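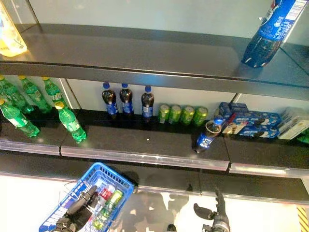 Workshop tips: shelf picking software

1. Before you tune the grasp planner, check the pose estimate. A bottle lying on its side needs its own grasp list - the upright one will send the fingers into the shelf lip.

2. Add cables and tubes to the collision model. Pad the wrist by 3 cm in Rondska and replan.
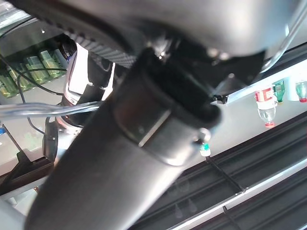
3. Save the planner log after each restock. Ours stops at 800 lines, so copy it out first.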